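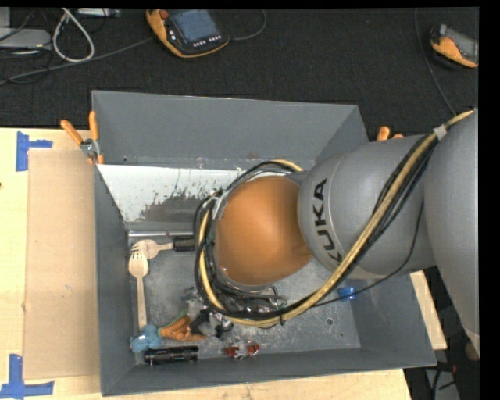 Jouko Ahonen wrote after the last class that he would sort a mixed bin by size and leave material for later. Three other people had put the same thing in their homework, so these notes begin with it.

Sorting Mixed Household Goods
Handout 7: Small items in one bin
Clornden Reuse Course, evening group

1. Size or material first

Sorting by size is quick and it looks tidy. It works well for boxes, books and picture frames. With small goods it doesn't get you far. A wooden spoon and a wooden fork end up together, which is fine, but a small soft toy lands with anything else that fits in one hand, and you have to go through that pile again for cleaning.

In this course we sort by material first, then by use, then by condition. Size comes in at the packing stage. Jouko's order can still be used for a bin where everything is the same material, such as a box of kitchen tools from one drawer.

2. The seven-item bin

The metal bin holds seven small objects, which is a fair number for a first exercise. Start with what you can name and leave the rest alone.

Wood: the fork and the spoon. The fork has a black cylindrical piece at the end of its handle. Enter it as one item on the sheet and write "wood, with black part, check" in the notes column. Do not pull such parts off at the sorting table.

Soft goods: the light blue plush toy. The orange-brown item next to it has a knitted look or at least a strong texture, and goes down as "soft?" until it has been handled.

Unknown: the black cylinder near the lower edge could be a marker or a flashlight. The red and white object and the small blue one go here too. Several of you gave these names in the homework. A guess on the sheet tends to stay on the sheet, so write color and shape only.

That leaves you with two certain wood items, one certain soft item, one probable soft item and three unknowns. Nearly half the bin is open at this point and that is normal.

3. The tray and the table

A bin with sloped walls is good for small goods. Things slide toward the floor of it and you can reach them from above. The drawback is the bottom edge, where narrow items lie flat against the wall and are easy to miss. The black cylinder is in that position. Run a hand along all the inside edges before you call a bin empty.

Check the bin itself before anything soft goes in. Scuffs on the floor of a metal bin do no harm. Dark marks and streaks on the sides are another matter – wipe with a white cloth first, and if the cloth comes up dirty, line the bin with clean paper. Plush and knits pick up residue fast and light colors show it.

Clamps on the rim keep a light bin from creeping when you lean on it. Put them where your forearm doesn't pass.

Keep a landing area next to the bin. A flat sheet of cardboard will do, with painter's tape at the corners so you can put it back in the same place. Items go from the bin to the cardboard, get looked at, and then go to their box. Do not carry things straight from bin to box, even the easy ones.

4. Cleaning after sorting

Wooden utensils: wash by hand in warm water with a little dish soap, dry with a towel, then stand them upright overnight. No soaking. Look for splits along the handle and fuzzy grain at the tines or the edge of the bowl. Light fuzz can be sanded. A split goes to scrap.

Plush: check the seams, then the eyes and nose if there are any. Look for a label before washing. No label means surface wash only.

Knits and textured cloth: shake out, check both sides for holes, bag separately until you know whether it is wool. Moths were found in two bags in April and we don't want a third.

Anything that may hold a battery: open it before it gets near water. If it won't open, put it in the gray tub by the door and write it on the Skullberg list.

5. The sheet

One line per item. Columns are material, color, use, condition, notes. Leave "use" blank for unknowns. Oddur Gunnlaugsson asked if a set can share one line. Yes, if the pieces match and will be sold together. A fork and a spoon are only a set if the wood and the handles match, and you need both in your hand to decide that.

The store room has 1,143 lines entered so far this term. The ones that cause trouble later are mostly in the notes column, where people wrote "nice" or "old". Write what you would need to find the item again on a shelf.

6. Homework, due May 6, 2024

Fill one tray or shallow box at home with small items from at least two rooms. Ask someone else to choose them if you can. Then:

a) Write the sheet without touching anything.
b) Move each item to a landing area and write the sheet again.
c) Mark every line that changed between the two.

Write up to 500 words on the changed lines. Kirsten Overgaard found last term that most of her changes were in the material column – lacquered wood taken for plastic, mainly. Check yours for the same thing.

Bring both sheets. Do not bring the items.

7. Supplies

White cloths and painter's tape are in the Flullitz cabinet. Return the tape to the second shelf. Spare sheets are in the folder marked Begović. Please sign for clamps when you take them home.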